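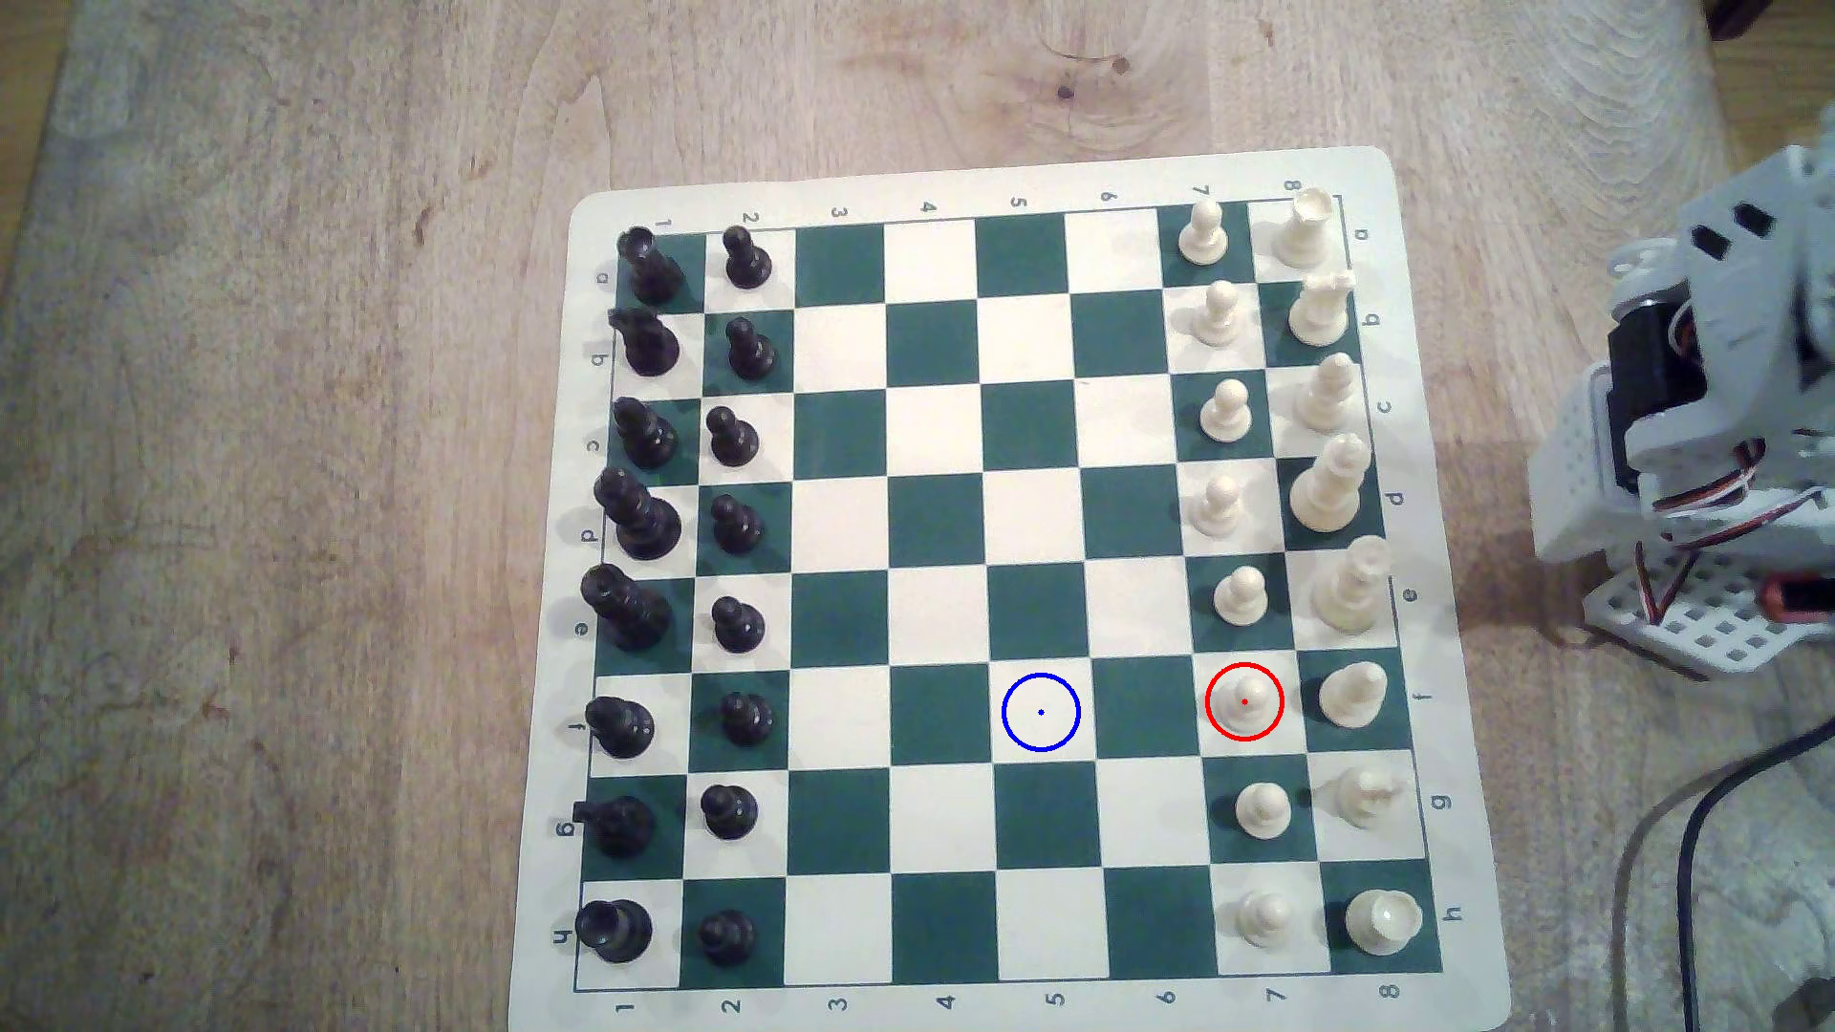

Ollham is getting chess sets, and plenty of them. The town council confirmed on 15 April 2022 that it has ordered more than 40 of the Lekano roll-up set for loan from the library and the leisure centre, under a scheme it is calling Open Board. The sets come from Forsberg, a games supplier based in Cesley, and the one laid out on a table for the launch was what most people who have played at a school or club will recognise: a green and white board with rounded corners and a white border, glossy black pieces on one side, cream-white on the other. The numbers run along two opposite margins of the playing squares, with one row upside down to the other, so the players can each read a set of them. It is a sensible, plain thing. Whether the town needs this many of them is harder to say.

The council says yes. Its announcement talks about "bringing people together across the generations" and "a low-cost route into a lifelong hobby", and promises that sets will be ready to borrow within weeks. Borrowers will leave a deposit of £4, returned when the set comes back complete. The library will also keep a couple of boards out on its ground floor tables during opening hours, for anyone who wants a game without taking one home.

What the announcement does not include is any sign that people asked for it. There was no survey. The library already has a games shelf with two chess sets on it, and when we asked how often those went out last year, we were told that games loans are not recorded separately from jigsaws. That may be true, but it leaves the council buying in bulk with no figures to show how many people want to play.

Then there is the cost. The council would not give a price per set, saying it had agreed a "package" with Forsberg. The package comes to more than the sets themselves, as it also covers printed rule leaflets, a carry bag for each board and a half-day of training for staff. We asked what the training was in. The answer was "supporting new players". We asked whether staff would be given time at the desk to do that and were told it would be "built into existing roles", a phrase library users in Ollham have heard before, usually shortly before something closes at lunchtime.

## Cesley went first

The scheme is not a new idea. Cesley began lending the same sets in January, and its experience is mentioned twice in Ollham's announcement, both times as a success. Cesley's own published note is more careful. It records 69 loans since the start, which sounds respectable, but it does not say how many different people made them. A keen family borrowing the same set every week would account for a fair slice of that total. The note also says that "a number" of sets came back with pieces missing, and does not say what the number was.

Missing pieces matter more in chess than in most games. A jigsaw with a hole in the sky is still a jigsaw. A chess set short of a bishop is a set that somebody at the counter has to check, log, put aside and find a spare for. Ollham's order includes spare queens and pawns. It does not appear to include spare bishops, knights or rooks, and the council said it would "review stock levels as the scheme develops".

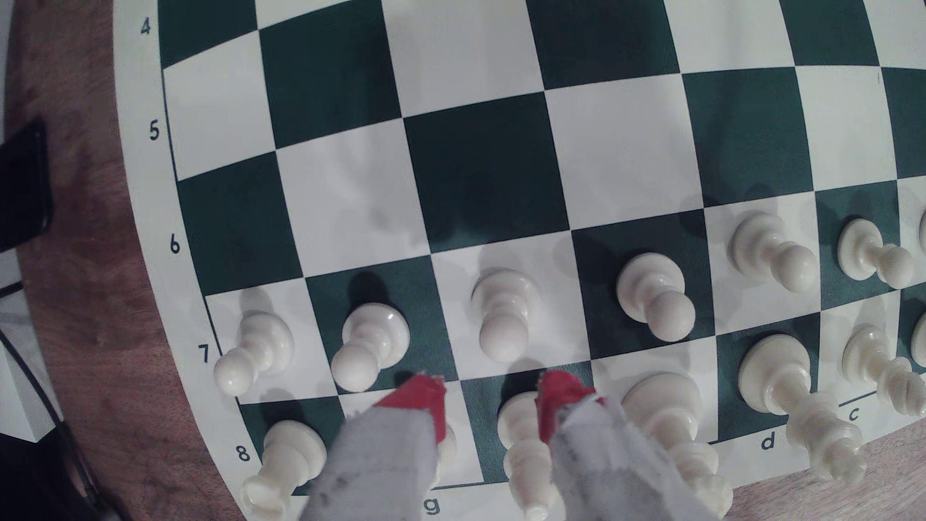
*Pawns and taller pieces in cream-white plastic at the 7 and 8 end of the board.*

Regular players may also raise an eyebrow at how the launch board was laid out. The printed numbers on a chessboard are there so that moves can be written down, and by long custom White starts on rows 1 and 2. At the launch the black pieces were on 1 and 2, and the white ones had been given 7 and 8. It is easily done and easily put right, and two people who only want a game can play one perfectly well like that. But a beginner following a leaflet that tells White to move a pawn from e2 to e4 would look for the pawn on e2 and find a black one. If the leaflet and the training are worth paying for, this is the kind of thing they should be sorting out.

To be fair to the sets, they seem a decent choice for lending. A vinyl board rolls up, wipes clean and has no hinge to break. The printed letters and numbers are large and easy to read, which will help children. The pieces are the ordinary tournament shape, so anyone who learns on them will not be thrown by a set elsewhere. Nothing about them is fancy, and for a library that is a point in their favour.

The doubts are about everything around them. Open Board has no named club behind it, no regular session and nobody in charge of getting strangers to sit down opposite each other. The council's view is that this will "grow naturally once the boards are out". Perhaps it will. The outdoor table tennis tables in the park were also going to grow naturally, and bats and balls for those were to be available from the kiosk. The tables are still there. The kiosk stopped handing out bats after the first summer.

There is some interest. A handful of parents we spoke to outside the library liked the sound of it, mainly as something to do indoors that does not need charging. One said she would borrow a set but would want somebody to teach her son, as she could not play herself - a gap that a leaflet may or may not fill. Another asked whether there would be a children's session after school. There are no plans for one at present.

The council says it will report on the scheme after its first year. We asked whether that report would give the number of separate borrowers, the number of sets returned incomplete and the total cost. We were told the contents had not been decided. Cesley was asked the same questions and had not replied by the time of writing.

Sets can be reserved at the library desk from next month. Borrowers will need a library card and the deposit, in cash, and loans will be for three weeks with one renewal. The leisure centre will lend its share from reception, but does not yet know where it will keep them.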